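Learning by Hand
At a small workshop, teaching a robot to tidy a table takes patience and a lot of bottle caps

The quickest way to explain a job to a robot is still to do the job yourself while the robot keeps a record. At Plurarlow, a small automation shop, that is most of a working day. An operator sits down, takes hold of a pair of handheld controls and moves two mechanical arms through a chore from start to finish. Then the table is messed up again and the operator starts over.

The project is called Skikier. Its goal is modest: a two-armed machine that can clear small bottles and caps off a table without being told where each one is. The staff wrote no list of positions for it. They wanted 500 good demonstrations, and they set about making them one at a time. 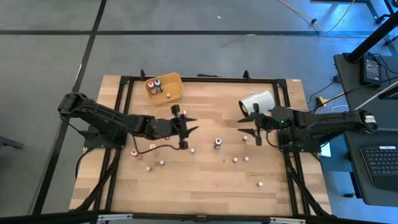 ASDALE, July -- Bottles and white caps lie about the wooden tabletop, and two of the bottles are in the yellow-orange tray near the far rail. Between the arms there is plenty of open wood, which makes for long reaches. Caps are the hard part. They are small and light, and a gripper that comes down slightly off center will push one away instead of picking it up.

New operators tend to rush. They are used to their own hands, which can feel a cap before they close on it. The controls give them no such feeling, so they have to learn to look, stop and look again. Training takes 2 weeks, and the first few days of recordings are usually thrown out.

Stopping has its own cost. A robot trained on hesitant work will hesitate too, hanging over a bottle for no clear reason. The shop's rule is that a pause is fine while the operator is deciding, but any run with more than three of them is marked and left out of training.

Handing things from one arm to the other is taught separately. So is recovery. Operators will drop a cap on purpose, go back for it and finish the run, and those recordings are kept. Earlier versions of the software had only seen clean work, and after one missed grab they would carry on with an empty gripper.

A full shift at the controls is six hours with breaks. People complain of sore shoulders more than boredom. The software that handles the recordings, known in the shop as Fakir, plays each run back at double speed, and somebody has to watch it before it is accepted.

Plurarlow plans to move on to cups and lids once the bottle work is done. The arms will stay where they are, and the operators expect to spend the first week getting used to the new shapes.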